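Posted in: Games > Talks and Panels > RPG Design
Print this page | E-mail this to a friend

Speaker notes – "Your Class Screen Is Too Long"
Brekbridge tabletop and video game meetup, 26 August 2023

OPENING (keep it short, people will still be getting coffee)

Hi, hello, thanks for coming! I'm going to talk about picking a character class, and why I quit so many role-playing games before I've even met a goblin.

Quick show of hands – who here has spent a whole evening on the class screen? Keep your hand up if you then played for less time than that. (Wait. Mine is up too.)

I started thinking about this while I was writing Ernstead, my little fantasy RPG. The first build had 17 classes. I loved every one of them, and I could not have told you the difference between the Warden and the Keeper if you'd paid me.
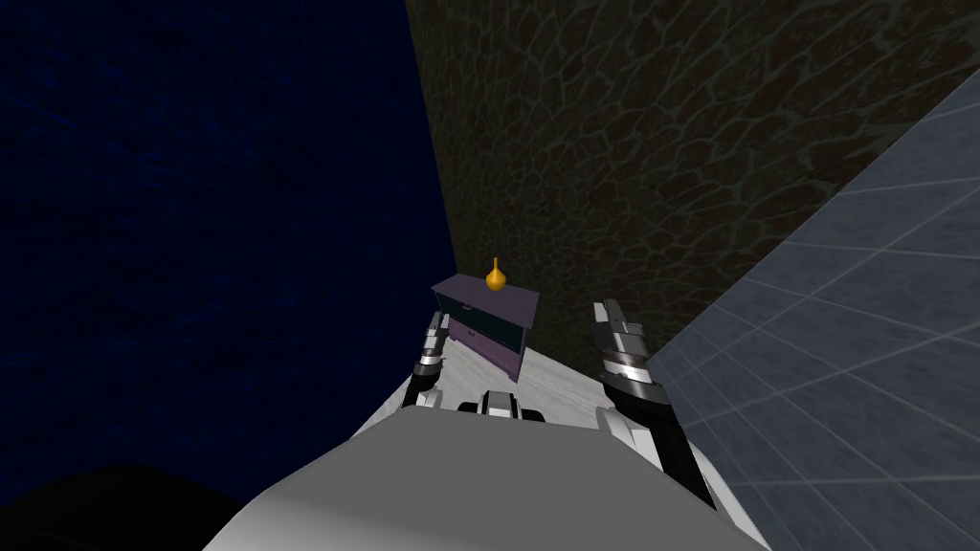

So in July I put the build in front of 36 players and asked them to just start. Most of them read the first three class blurbs, skimmed the rest, and picked whoever had the best hat. Fair enough! I do the same thing.

WHAT I CUT

- Any class I needed a number to explain. If the pitch is "like the Warden but with more armor," it's a piece of gear.
- The lore paragraphs. The longest one ran to 755 words and had a family tree in it. Read the first line out loud here, do the voice.
- The stat charts. They're still in the game, one button press away, and I've had no complaints.

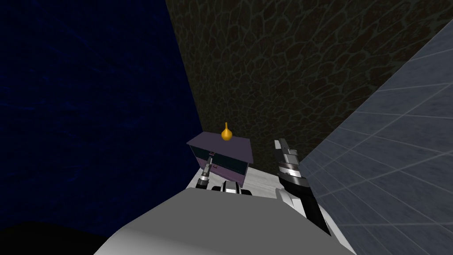 THE UMALI PROBLEM

Umali is my healer class. In testing she was the one people picked last and talked about most, which bugged me for weeks. Folks who got stuck with her on a second run ended up liking her best, mostly for the river spell.

What I did was move her. Now you travel with her for the first chapter, you see the river spell go off, and then the game lets you choose. I stole this idea from Poken, an old dungeon crawler I played to death as a kid, where you borrow each hero for a floor before you settle on one. (If anybody in the room has played Poken, please come find me after.)

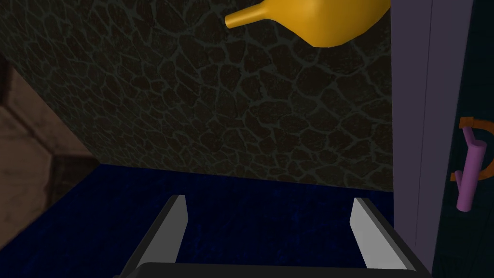
It did cost me some 10 extra minutes of story up front, and I worried about that a lot. Pause here, take a sip of water, ask if anyone thinks that's too long. Somebody will. Let them argue it out for a bit – it's the fun part.

If we're running late, skip the bit on multiclassing and go right to questions. Leave the Ernstead title screen up while people talk, and mention the demo sign-up sheet by the door.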